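Step 3. Seasoning your Caltari pan

Okay, your pan is out of the box and rinsed – now comes the fun part!

1. Rub a thin coat of oil all over, inside and out.
2. Wipe it back off with a clean rag (I mean really wipe, or it gets sticky).
3. Bake it upside down for an hour, then let it cool in the oven.

Caution: the handle stays hot long after you think it's safe. I've got the scar.

Note: scuffs on bare metal bother me less every year.

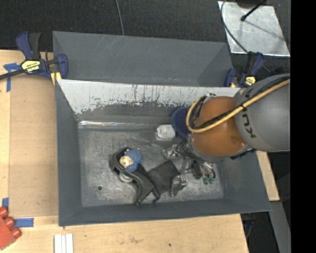 Dilani Debnath wrote in that 2 coats work better for her than one thick one, and I'm switching to that myself.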